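Office table

By Sarmīte Vasiliauskas
Saturday, January 7, 2023

An office table is a broad, flat-topped piece of furniture meant for shared work, and it is one of those homely things that most people use every day without giving it much thought. It differs from a desk mainly in having no drawers, so that anyone may pull up a chair and settle in for an hour or an afternoon. Tops come in pale wood tones, in white, and in soft colors such as light blue, which many people find restful to look at through a long winter.
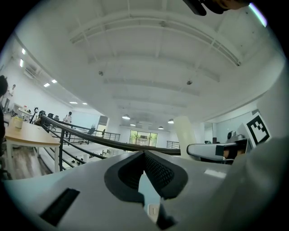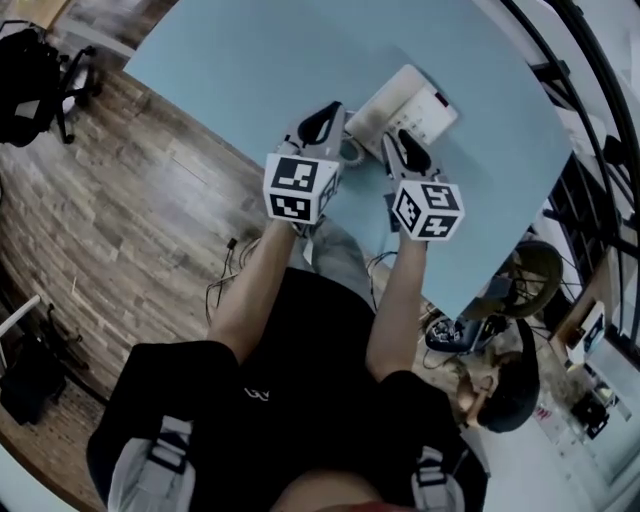
Office tables: a light oak top with white legs (first picture) and a light blue top (second picture).

In large open rooms, tables are often placed beneath pendant lamps, and a good deal of friendly argument goes into how low those lamps should hang. The Trorden workshop in Bandness, which made tables for 34 years, favored plain tops with gently rounded corners, and its catalog listed 118 models, three of them with folding legs. Cups, papers and small equipment tend to gather on any shared top, and a soft damp cloth at the end of the day will keep most finishes looking fresh.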